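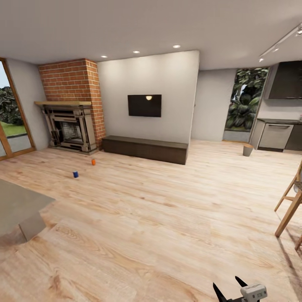
砖砌壁炉，左侧为通向室外的玻璃门

第51号镜头

第10集的送审母带在凌晨到达Drimetti的质检服务器，校验值一致，音轨三条，字幕轨两条。系统把任务分给了欧塞比奥·塔马约（Eusebio Tamayo）。

他负责动画《Mahuika》的终检。工作内容写在合同附件里：核对帧率、响度、字幕出入点，标记闪烁超标的段落，不评价剧情。前九集他都按这个标准做完，平均每集的备注不超过一页。剧情他大致知道，一座叫Zemevberg的山城，一个忘了自己名字的守塔人，每集末尾敲一次钟。

第10集的问题出在第51号镜头。分镜表登记的内容是守塔人背对观众，静止，无对白，时长3秒。母带里这个镜头的时长也是3秒，没有误差。但中间声道有信号，电平很低，低于成片响度测量的门限，所以自动检测给了通过。

塔马约把增益推高，听到一个人在念数。声音念到二，停住，镜头结束。

他查了配音表。守塔人由一名配音演员担任，这一集共有台词十四句，第51号镜头不在其中。他又查了混音工程，对应位置的轨道是空的。他在报告里写：“中间声道存在未登记人声，建议核实来源。”严重级别选了2级，即不影响播出，但需要制作方答复。

制作方Vostasis当天下午答复：工程文件中无此人声，请确认监听环境。

他换了耳机，换了声卡，又把文件拷到另一台机器上。人声仍在。波形截图作为附件发出，纵轴放大到能看清的程度。对方第二次答复说，截图已收到，将重新输出。

重新输出的母带在晚上到达。校验值与第一版不同，属于正常现象。他直接跳到第51号镜头，推高增益。
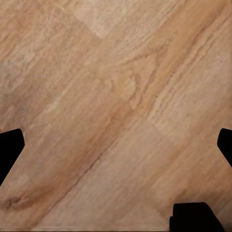 声音念到三。

镜头长度没有变，语速也没有变，只是起点提前了。他量了间隔，两个数之间相隔21帧，误差不到一帧。按这个间隔倒推，第一版的“一”应当落在镜头的第8帧，第二版的“一”已经移到了前一个镜头里，而前一个镜头是钟楼的外景，风声足够大，把它盖住了。

他把风声所在的频段滤掉，“一”就在那里。再往前没有别的内容。

塔马约回头检查前九集。归档版本都在，他按同样的方法逐集处理，只听每集守塔人背身的镜头。第1集没有。第2集没有。第3集在片尾钟声的余响里有一次吸气，时长9帧，像是准备开口。从第4集到第9集，吸气每集都在，位置逐集靠前。这些集数当初都是他签的通过。

他写了第二份报告，列出全部时间码，没有加推测。严重级别这一栏他停了较久。1级意味着退回重制，播出排期会后移，需要他在备注中说明对观众的影响。他在备注里打了一行字，又删掉，改为：“正常音量下不可闻。”级别维持2级。

Vostasis没有第三次答复。排期系统把该任务的状态改成了“已接受”，操作人一栏显示的是塔马约自己的工号，时间是他正在听第6集的时候。

第10集在十一月播出。他在家里看的，电视音量设在平时的位置。第51号镜头出现时，守塔人背对观众，静止，无对白。他在心里按21帧的间隔往下数，数到三，画面应当切走。

画面没有切走。守塔人的肩膀动了一下，是要转身的那种动法。

他按下暂停，打开笔记本电脑，新建了一条备注，先填时间码，再填时长。时长一栏他暂时留空。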